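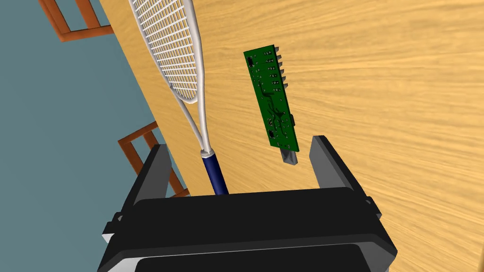 Search this site
Enter keywords

In Praise of the Bad Court

By Ottilie Haslinger
25/09/2018

Print this page | E-mail to a friend

The public courts in Clesby have cracks you could lose a shoelace in. There are two of them, side by side behind the library, and on the far one the net sags so much in the middle that a good crosscourt shot is practically a gift from the town. I learned to play there at 41, and I love those courts more than any place I have paid to get into.

So I was sorry to read that the town wants to close them in March and send us all to the new indoor center at Hotwood. I have been to Hotwood. It's lovely! The lights are even, the bounce is true, and there is a machine that makes a decent hot chocolate. It also costs $10 an hour, you have to book ahead, and it's 8 miles away on a road with no sidewalk. A twelve-year-old with a free afternoon and a borrowed racket can't get there.

And that kid is who I keep thinking about, because free courts are full of them. They come in jeans. They play four to a side. They hit the ball over the fence and argue about who has to go get it, and an hour later one of them hits a real backhand, a clean one, and you can see on her face that she wants to do it again for the rest of her life. I have watched that happen more than once and it still makes me want to cheer out loud (I have cheered out loud, and the kids found it very embarrassing).

Adults need a place like that too. I met my regular partner, Trương, when we both showed up on a Sunday morning hoping for someone to hit with. We had no membership and no league rating, and neither of us had much of a serve. We've played most weeks ever since. If we'd had to reserve a slot in advance, under both our names, I don't think either of us would have bothered.

People tell me the surface is unsafe, and on the near court, by the baseline, they have a point. Fix it, then. Nusham had the same trouble with its courts and patched and repainted them, with new nets and a bench, and on a warm evening now you have to wait your turn – a good-natured wait, with plenty of advice shouted from the bench. The notice at our town hall says 576 residents signed up for recreation programs last year. I'm glad of every one, but I would bet that plenty of us who use the courts never signed up for anything, and so we don't show up in that number at all.

I'm not against Hotwood. Let it have its tournaments and its lessons, and I will be there myself in January when my fingers stop working. But please keep the cracked ones open too. Eighty cents' worth of chalk and a stubborn attitude got my friends and me through this summer, when the lines had worn off, and we would happily do a lot more than that if the town asked us. I own a broom. I can be there Saturday.

Print | E-mail
14 comments | 80 shares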